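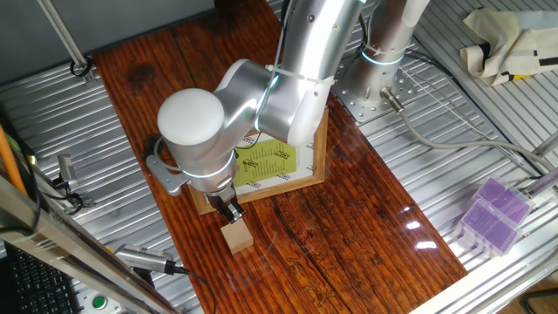

Unit 4: Trilobites, molting and growth
Course notes, May 2018. Prepared by Farzana Rind, with corrections from Azlan Latuheru

Trilobites are extinct marine arthropods. The body has three parts from front to back: the head (cephalon), the thorax and the tail (pygidium). The name, however, comes from the three lobes which run along the length of the animal.

The exoskeleton was hardened with calcite, and it could not stretch. For this reason the animal had to molt many times in its life. One trilobite could leave several fossils, and most of the pieces we find in the field are probably molts – please remember this when you read old estimates of population. 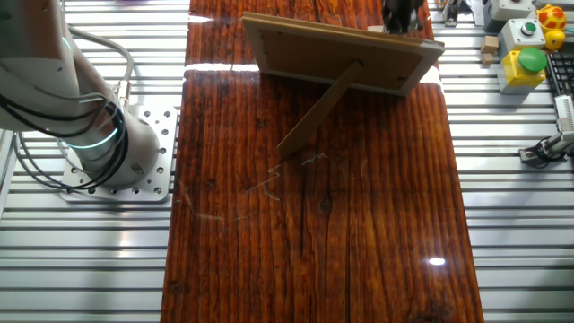
In many species the head split along lines called facial sutures. The free cheeks came off, and the animal crawled out through the opening. If you find a head without its free cheeks, a molt is the more likely explanation, but it is not a proof.

Growth stages
Protaspis: a single small shield, no joints.
Meraspis: head and tail are separate, and thorax segments are added between them.
Holaspis: the number of thorax segments is complete. The animal still grows and molts.

For the next class
Please measure the heads in tray 511 and write the length and the width in millimeters. Broken pieces go on a separate sheet. Questions about the trays should go to Kausar Mengal.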